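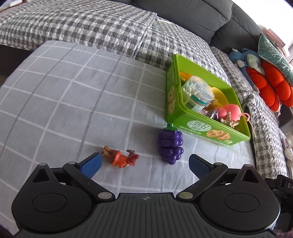 The gripper, the toy grapes and the green box.

Has anyone's job changed after hand grippers came in?
Latrice Haverford

I tidy and sort small household things for Skadbridge, 22 of us on the team. Since October we have been doing part of it with a hand-held gripper instead of our fingers, so that the robot arms at Hemport can learn from it. Same sort of items as before, toys and bits into boxes, but slower, and my wrist aches by three in the afternoon. The manager says no jobs are going. What should I be asking?
3 comments · Share

Henok Chala

We went through this at Beyene. The first thing that changed was the targets. Ours stayed at the old hand speed for two months and people were rushing and dropping things. Get the new target written down — a chat in the corridor is no use later. 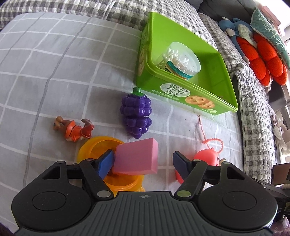
Do you get paid extra for using the gripper?
Our rate stayed the same, but we were given a longer break in the afternoon.

Also ask who owns the recordings and how long they are kept. I never got a clear reply on that one.

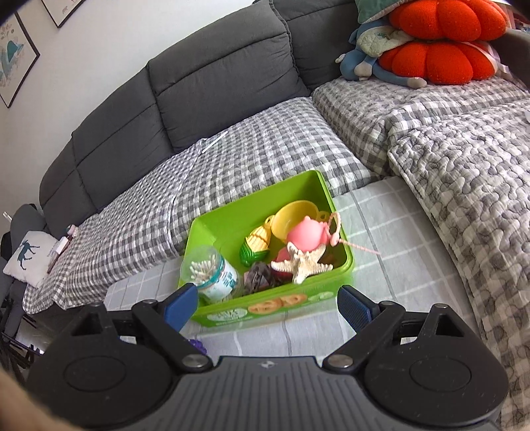

Swabs, toy corn and a starfish in the box.

14 likes · Share

Saulius Kuusk

just swap hands when it aches. worked for me

1 like · Share

Zinash Gudeta

Swapping hands only helps for a bit. Report the wrist now, in writing, and ask for turns on the gripper to be limited. At Nelura we do two hours and then go on to labelling or checking.

As for jobs, the sorting hours did go down here. Two people moved to checking the arm's work and had to learn the software, mostly in their own time, and they are still arguing about that. Soft rubber things are what the arm gets wrong most, so there is plenty of checking to do.

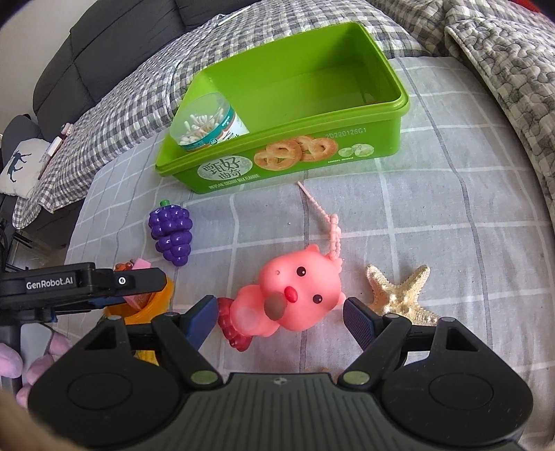
Pink rubber pig between the gripper fingers.

Ask about training hours before you agree to move.
9 likes · 2 comments · Share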